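The Ruawai Fitted Sheet
by Clenotska

Share 40 | Comments 5

Most fitted sheets fit for one night. By the second, a corner has let go and you wake up wearing it like a toga. The Ruawai has deep pockets and elastic all the way round, so it stays where you put it, even if you don't.

We weave it in a 334 thread count cotton. We could have printed a bigger number on the label – plenty of people do – but we would have had to make it up.

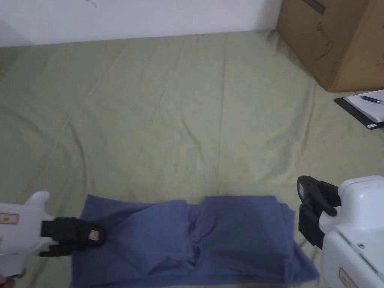

Will it shrink?
A little, in the first wash, and we cut it long to allow for that. Wash at 60 if you must, 40 if you'd like it to outlive the mattress.

The Ruawai comes in two colors. Illov is a soft green that sits somewhere between an olive and an apology. Inix is white, for people who don't eat toast in bed, or say they don't.

Share 40 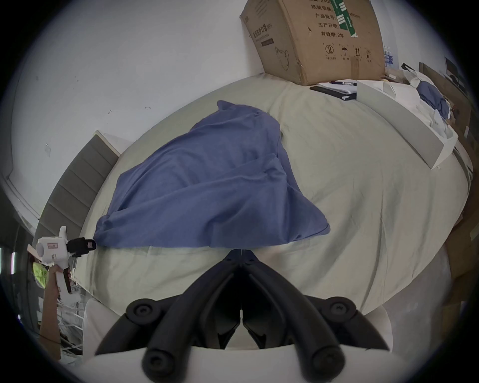

Elastic is where cheap sheets give up first. Ours is sewn into a closed channel, so it can't twist, and the corner seams are stitched twice. None of this will stop you from using the bed as a table on laundry day. A blue garment spread loosely on a pale green sheet is a fair picture of how most of our customers live, and the sheet doesn't mind. It will pick up a few wrinkles. It is cotton, and cotton has opinions. Pull it off the line slightly damp if you care, and shut the bedroom door if you don't.

Folding instructions are included. We have read them and we still roll ours into a ball.
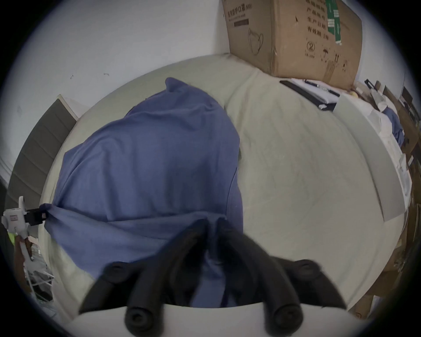

Pale fitted sheet, blue cloth on top.

Sold singly, without pillowcases. The matching pillowcases are due in September, which is also what we said last time.

Comments 5 | Share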